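Buy the kit. Just buy the kit.

Every November the same argument starts up in our biology department and every November I lose it, so I'm putting it in writing where I can't be interrupted. Students in intro anatomy should own their dissection tools. Own them, carry them home, clean them, be embarrassed by them. The shared drawer has to go.

You know the drawer. Ours is in the back of room 513. Scissors with no point left, forceps that cross at the tips like bad teeth, pins rolling around underneath. I have taught out of that drawer for 13 years. At the start of lab everybody rushes it, the fast ones get the decent scissors and the quiet kid in the corner saws at a perch with something that wouldn't open an envelope. Then she decides she's bad at science. She isn't. She had bad scissors.

Leonora Catacutan, who runs the section across the hall from me, thinks I'm being a snob. Her case is money and it's a good case. A kit is a real expense for some families, and we have 600 students coming through in a year. I don't wave that off. But we already tell them to buy a lab notebook, goggles, a calculator that does far more than they need, and a textbook they open maybe twice. Drop the textbook! I mean it. Put that money in steel. And keep a stack of loaners for whoever needs one, a whole kit per person for the whole term, no questions, no form to fill out.
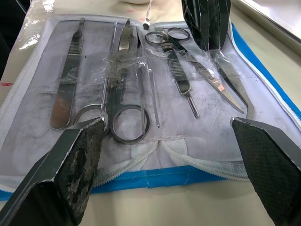

Zippered kit, blue trim, tools in their loops. Gray stains on the lining.

Look at the stains. Marina Vlachopoulos in purchasing told me a case like that should be thrown out and replaced, and I get it, it doesn't look like a catalog. I'd keep it. Wash the tools, dry them, put them back in the loops. A stained lining doesn't bother me half as much as a dull blade does.

The loops are the part I care about most, if I'm being fair. A drawer has no places. A case has a place for the probe, a place for the forceps, and when you go to close the zipper an empty loop is right there staring at you. You look for the missing thing before you leave teh room. That's a habit, and I've never gotten it out of anybody by lecturing. Mark Anthony Estrella lost 4 pairs of forceps in one term from the drawer (his word for it was "borrowed"). Since he got his own kit, none.

Other objection, safety. Blades going home in backpacks. Fine, so the blades stay here. Handles go home, blades get handed out at the bench and go in the sharps box after. We do this already with the advanced class and it takes a couple minutes.

And somebody always says virtual dissection, the software's great now, etc. Use it the night before, sure. But you can't feel a membrane give on a screen, or learn how little you need to push. Hands learn that slow and they learn it best with the same pair of scissors every week, stiff hinge and all.

So that's my vote. Budget meeting is at 4, I have papers to grade before then and I already know Leonora is going to bring up the calculators.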